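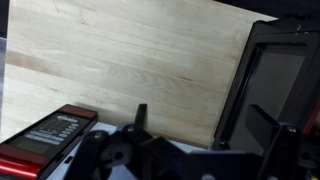
Up close with the keypad and the black gripper.

Welcome to the microwave page! If you've followed our little Brukuvton project at all, you know we've been teaching a robot arm kitchen chores by doing them ourselves first, with the arm as a very expensive oven mitt. One of us steers by remote control, the arm copies, everything gets recorded, and later a program tries to learn from what we did. I've picked four pictures from the microwave work because people keep asking me what it looks like (my mother included – hi, Mom).

Our goal is 500 good demonstrations. We have 40 so far, so please don't ask me about the schedule. Thabiso Radebe is our best driver by a mile and I'm the worst, mostly because I rush the approach and then have to back up and start over.
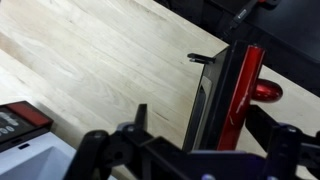
Anyway, the rushing. Gunnlaugur Hviid keeps telling me to pretend there's a full cup of coffee balanced on the controls, and I have to admit my runs got a lot smoother after that. A jerky demonstration is a real nuisance – the program can't tell which wiggles I meant and which ones were just me being nervous, so it happily learns them all. We throw out any run where the driver winces. Daiane Evangelista watches our faces for this and she is merciless! 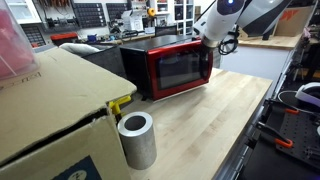
We also spent ages arguing over whether to clear things away before each run. Daiane wanted a bare bench, I wanted it to look like somewhere people work, and I think I won that one: there's a big cardboard box right in front, a metal cylinder standing beside it, and the microwave farther along with the white arm reaching down to its corner. I like having ordinary stuff nearby. Kitchens are full of it, and if the program only ever sees a spotless counter it's going to have a rough time at my house. We do shuffle things between batches, and the driver has to do 2 slow practice passes before anything counts.

Guiding the arm by hand is the other way we do it, and it's my favorite for short moves. You grab it and walk it through, and your shoulders find out very quickly how patient you are. I managed 8 in a row before I needed a snack.
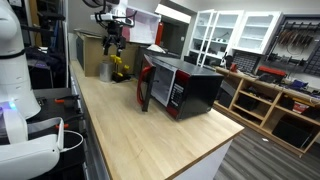
Door wide open, red handle and all, with the second gripper hanging over the counter.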